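News | Reviews | Festivals | Production | Podcast | About

Film > Independent > Production News

Hestden Pictures says its second feature will shoot in March. It said that last time, too

Hestden Pictures, the small outfit behind the ghost story "Ater," announced a second feature on its website on 2019-09-01. The new film is called "Cliltari," and according to the company it will be in front of cameras next March, with Jasmina Petek directing from a script she wrote with King-fai Chung.

The announcement runs to three pages and uses the word "visionary" four times. It does not name a cast, a distributor or a location. The plot is given one sentence, in which a translator takes a job in a town where the language changes overnight. That could be a good film. It could also be a short one stretched thin, and Hestden has been accused of that before.

"Ater" was promised for two straight years before it played anywhere. When it did turn up, it was in a 50-seat room at a regional festival, and the cut shown there had temporary sound in the last reel. Reviews were mixed, mine included. Petek has a real eye for dull rooms that feel wrong, and she got a fine performance out of a lead who had never acted. She also let the middle section wander until half the row in front of me was checking the time.

The company likes to say it works "outside the system." So does every company that hasn't been asked in. What that means in practice is a crowdfunding page, which opened the same day as the announcement and had 123 backers when I last looked. The top tier costs $1,000 and buys a producer credit, a signed script and dinner with the director, travel not included. The page doesn't say what share of the budget the campaign is meant to cover. It doesn't give the budget at all.
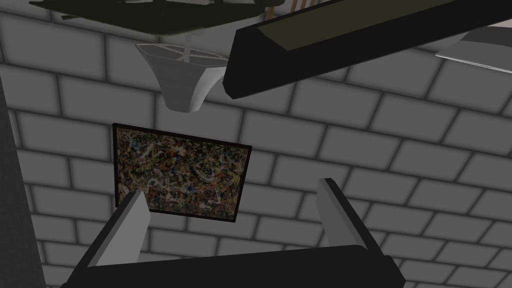

Will backers get their money back if "Cliltari" misses its March start?

Refunds are only offered if the campaign itself falls short of its goal, so anyone who pays in is covered for a failed fundraiser and for nothing that happens afterward.

I put that to producer Parvathi Achari, who answered by email within the hour, which is more than most producers do. "We're making a film, and films move," she wrote. "Everyone who backed 'Ater' got what we promised them." Two people who backed "Ater" told me they waited well over a year for their discs. One of them, Fumiko Nagano, said hers came with the wrong movie's booklet inside. She has backed the new one anyway, at the lowest tier.

There is one solid piece of news in all this. Wen-hsiung Kan has signed on to shoot it, and he confirmed as much when I called him. Kan lit "The Tsuchiya House" on almost no money and made it look better than films with ten times the crew. He said he has read a full draft, likes it, and has kept the spring free. Asked if he had been paid anything yet, he laughed and said to ask Achari. I did. That email has not been answered.

Hestden also claims a mailing list of 590 "committed audience members." A mailing list is a mailing list. I'm on it, and the only thing I committed to was a free poster download.

The campaign closes at the end of the month. Achari says casting will be announced before then, with a location to follow once permits are settled.

Filed under: Indie Film, Crowdfunding, In Development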